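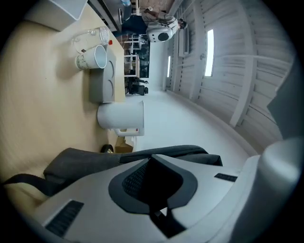 View from the Mokel hand-held gripper — kettle, glass pitcher and paper cup on the table.

Mokel hand-held gripper, data collection kit
Sold by Nestolel, ships from Prillville

For teams that need manipulation demos and don't want to tie up an arm to get them. Pick it up, squeeze, do the task. Camera on the tool records the whole thing, wide angle, so the fingers and the room both end up in the clip.

Good for kitchen stuff, desk stuff, small boxes. Pouring, placing, stacking, lids.

In the kit
Gripper with camera
6 spare finger pads
3 batteries, plus charger
Carry case — the hard one, not the old soft bag

Weight with battery: 161 g over the previous model. Bigger battery, you do feel it by the end of a long session.

Recording
One button start, one button stop. Each demo saved as its own episode, so bad takes are easy to toss. Add the task label before you start or after, either works. Export goes straight to the Ljungberg training tools, other formats see the download tab.

Before first use
Charge fully. Run the calibration card once per gripper, and again if you swap pads. Keep the vents clear of your hand and sleeve. Wipe the lens, fingerprints ruin more episodes then anything else.

Warranty 12 months, pads not included. Lab pricing on orders of 3 kits or more, ask thru the quote form. Next batch ships in June, back orders go out frist.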